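Zeitstempel, Greiferweite und eine Jacke, die keine Kanten hat

September 2018

Der dritte Umbau der Auswertekette ist seit gestern Abend durch, und die Zahlen sind endlich so, dass ich sie aufschreiben mag. Es geht weiterhin um handgeführte Greifer: Eine Person faltet Kleidung, die Kamera am Greifer zeichnet auf, und aus dem Video sollen hinterher Trajektorie und Öffnungsweite rekonstruiert werden. Was ich hier beschreibe, betrifft nur die Software. Die Mechanik ist seit April unverändert.

Die Kette heißt intern Grirnulero und besteht aus vier Prozessen: Einlesen, Synchronisation, Posenschätzung, Export. Das Einlesen war langweilig und ist es geblieben. Die Synchronisation war der Fehler.

Bisher habe ich die Videos der beiden Greifer über die Systemzeit beim Start der Aufnahme ausgerichtet. Das ging so lange gut, wie die Aufnahmen kurz waren. Bei längeren Sequenzen driften die Uhren auseinander, und am Ende lag der Versatz bei 38 ms. Für eine Tasse auf dem Tisch ist das egal. Bei Stoff greift die eine Hand, während die andere schon zieht, und dann stimmt die Reihenfolge der Ereignisse im Datensatz nicht mehr. Die Policy lernt daraus brav, an einem Ärmel zu ziehen, den noch kein Finger hält.

Die neue Version schätzt Versatz und Drift gemeinsam. Grundlage ist die Kreuzkorrelation der Drehraten in den Abschnitten, in denen beide Greifer dasselbe Kleidungsstück bewegen, danach folgt eine lineare Regression über alle Fenster. Ausreißer fliegen per RANSAC raus. Ein Fenster ist 220 Samples lang; kürzere haben bei langsamen Bewegungen kein eindeutiges Maximum mehr, längere verschmieren die Drift. Den Wert habe ich durch Probieren gefunden, eine Herleitung gibt es nicht.

Zur Posenschätzung. Visuelle Odometrie auf einem Bett ist ein undankbares Problem. Einfarbiger Steppstoff liefert zwar Gradienten, aber die Nähte sehen alle gleich aus, und die Merkmale wandern mit dem Stoff mit. Der Schätzer hält das für Kamerabewegung. Ein gemusterter Hintergrund hilft, solange er ruhig liegt. Pinguine auf einer rosa Decke sind für einen Merkmalsdetektor ein Geschenk: starker Kontrast, klare Ecken. Wiederholen sie sich allerdings, gibt es falsche Zuordnungen, und die fallen erst beim Schleifenschluss auf.

Anum Cheema hat vorgeschlagen, den manipulierten Stoff auszumaskieren, bevor überhaupt Merkmale gesucht werden. Das habe ich lange abgelehnt, weil ich kein Segmentierungsnetz in der Kette haben wollte. Inzwischen steckt eines drin, ein kleines, und es läuft nur auf jedem 13. Bild. Dazwischen wird die Maske mit dem optischen Fluss fortgeschrieben und am Rand etwas aufgeweitet. Der Anteil der Sequenzen, bei denen die Spur abreißt, ist damit deutlich gesunken. Von den 54 Testsequenzen laufen jetzt alle bis auf zwei durch. Bei diesen beiden füllt der Stoff fast das ganze Blickfeld, da hilft auch keine Maske.

Die eigenen Finger und die Platten des Greifers sind ebenfalls maskiert, statisch, per Polygon. Die Aussparungen in den Platten lasse ich mit drin. Man könnte durch sie hindurch noch Merkmale finden, aber der Gewinn war nicht messbar und das Polygon wurde hässlich.

Offen ist die Öffnungsweite. Derzeit kommt sie aus der Lage des Fingers im Bild, mit einer Kalibriertabelle je Greifer. Drückt der Finger in dicken Stoff, verdeckt dieser die Spitze, und der Wert springt. Ein Medianfilter kaschiert das nur. Vermutlich wird es ein Kalman-Filter mit einem Modus für »Spitze nicht sichtbar«, in dem die Messung verworfen und die Unsicherheit hochgesetzt wird.

Das Exportformat habe ich bei der Gelegenheit auf eine Datei pro Sequenz umgestellt. Wer noch mit den alten Skripten aus dem Zweig »trultgate« arbeitet, muss den Leser anpassen: Die Quaternionen stehen jetzt als w, x, y, z, und die Zeit ist in Nanosekunden seit Sequenzbeginn angegeben, ganzzahlig.

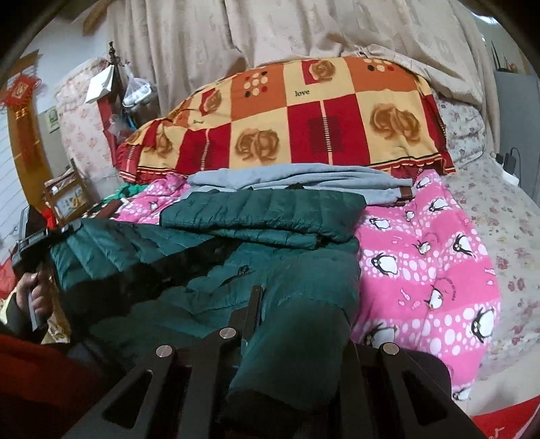
Foto: Anum Cheema

Grüne Steppjacke, Greiferkamera. An solchen Bildern teste ich die Stoffmaske. Der Ärmel unter dem Finger muss vollständig hinein, die rosa Decke dahinter soll draußen bleiben. Schwierig ist das blaugraue Kleidungsstück dazwischen: Es ist Stoff, es ist gefaltet, und das Netz nimmt es gern mit. Für die Odometrie wäre das zu verschmerzen, Merkmale gibt es an Kissen und Decke genug. Der Schwellwert bleibt vorerst, wie er ist.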